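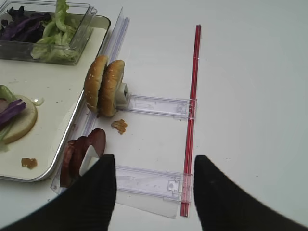
Bun halves and sliced meat held on edge in white clamps beside the tray, with the gripper fingers open.

The Claller Sandwich Project is a student robotics project run by the automation course at Rakham Technical College. Teams of four program an arm with a two-finger gripper to put together a filled bun from parts laid out by hand. It began as an evening club and became part of the second-year course when the college moved its workshop to the Silier building.

Rules

Each team has 23 minutes at the bench, including set-up. The fixture is made by the students, mostly from clear plastic, and must fit on the standard table. Fillings may be stood on edge or left in a container, but no filling may be placed on the bun by hand once the clock has started. A dropped item may stay where it falls and costs the team 30 points. The highest score on record is 818, out of a possible 900.

Leaf vegetables are the usual cause of lost points. Lettuce and cabbage vary in shape and tend to come up in clumps, and most teams set a lower closing force for them than for meat or bread. 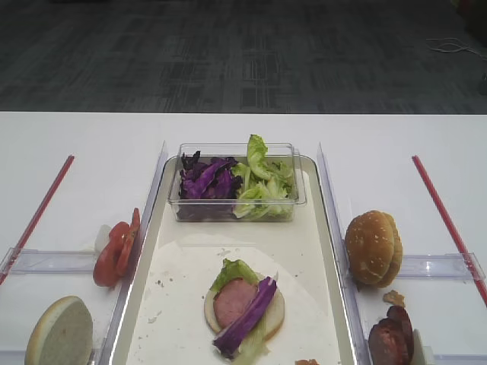
Bottom bun with lettuce, ham and purple cabbage, on paper in the centre tray.

Software

Control code is written in Ignacio, a scripting tool kept up by former students. Teams may reuse code from earlier years if the source is named in the report. Joint positions and gripper opening are logged during each run, and the logs are handed in with the report in May.

Assessment

The bench run counts for 40 per cent of the mark and the written report for the rest. The college archive holds 384 logged runs, which later teams may use for testing. Food used at the bench is not eaten.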